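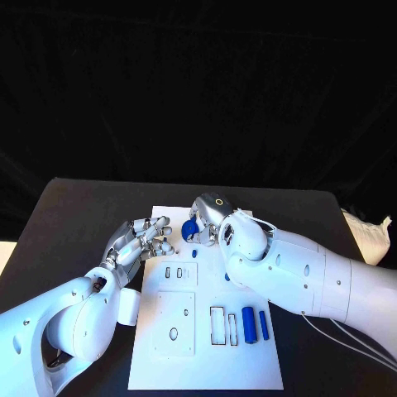 Fig. 1. Right hand holding the gear part above the task board. Both arms in view.

Bimanual Manipulation Lab -- Handout 5
Peg and slot insertion, two hands
Lamirton Robotics Course, spring section

Read before you come in. Last section half the groups hadn't and we lost most of the first hour to it.

What you're doing

Two-arm station, white task board, blue parts. Each part has a place on the board it should go to. You teach the arms to pick a part, bring it over its target, line it up, let it go. Sounds easy. The lining up is the whole lab.

Groups of 2. One drives, one logs. Swap after 8 attempts, not before, or your numbers won't compare.

Start of session

Station check first, sheet is on the clipboard. E-stop tested by both people. Arms to home pose. Hands open and close once each, slow speed. Load the Amov control panel, pick the "board" profile. NOT the "bins" profile, the heights are different and you will drive a hand into the board.

Log file name is group number then attempt number. No spaces. The script chokes on spaces and we haven't fixed it yet.

Terms you need for the write-up

Approach height -- how far above the board you stop before going down. Keep it the same for every attempt in a set.
Clearance -- gap between the part and the hole wall. Small clearance = tiny angle errors matter.
Jamming -- part goes in partway at a tilt and the forces hold it there. Pushing harder makes it worse.
Wedging -- like jamming but it's stuck even with the push taken off. Back out, don't wiggle.
Regrasp -- put down, pick up again with a better grip. Counts as one attempt if you do it before contact with the target.

Order of work

Start with whichever peg your sheet gives you. Small ones are harder to hold, the fingers cover them and you can't see the tip any more. Thick cylinders are easy to hold and annoying to align. The gear is its own problem, do it last.

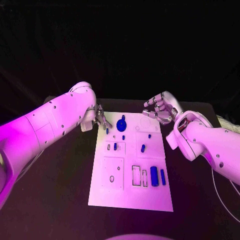
so keep the idle hand parked high and off to its own side while the other one works. Most collisions we log are hand on hand, or a forearm sweeping over a standing peg on the way home. If you knock a part over, stop, log it as a disturbance, put it back by hand with the arms paused. Don't try to be clever and stand it up with the robot, you'll burn ten minutes.

Things that went wrong last time, in no order:
- grip closed too early, part pinched at the top and swung
- part held fine but rotated in the fingers, group didn't notice till contact
- approach height changed halfway thru a set
- both people watching the screen, neither one by the stop button
- cable snagged on the way back to home. Look at the cables before every long move

Using the second hand

Attempts in set A are one hand only. Set B you can use both. The Bomthorpe method (in the reader, skip the math part if you want) has one hand carrying and the other acting as a guide near the target. The Gündoğdu method passes the part from hand to hand so that it ends up in a better grip. Try each 5 times. Write down which one you'd use again and why, two or three sentences, in your own words please.

Handovers: closing hand closes fully BEFORE the opening hand opens. Wait for the grip signal. If you time it by eye you will drop it.
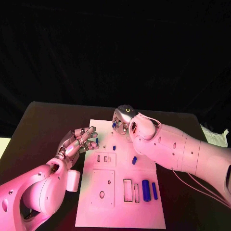

Does a dropped part count as a failed attempt?
It counts as a drop, which is a seperate column on the sheet. If the part never touched its target you put D, if it touched and then fell you put F. Both stay in your total.

Scoring each attempt

S = seated, part released, hand clear
P = partly in, needs a push
F = contact with target, not in
D = dropped before contact
X = stopped by you or by the e-stop. No penalty for X, ever. Use it.

Add a short note for everything that isn't S. "Didn't work" is not a note. Say what the part did, what the hand was doing, what you changed for the next try.

What to hand in

Log sheet, both sets. One plot, attempts along the bottom, result up the side, any tool you like, graph paper is fine. A paragraph on your worst failure. Another on how grip choice changed the outcome -- use the terms from the list, and use them right, jamming and wedging got mixed up all over the place in the last batch.

Clean up

Parts back to their start spots for the next group. Arms home, then power down, in that order. Log files copied to the course folder before you shut the panel, it doesn't keep them.

Next handout covers force limits. Bring this one with you, the scoring codes stay the same.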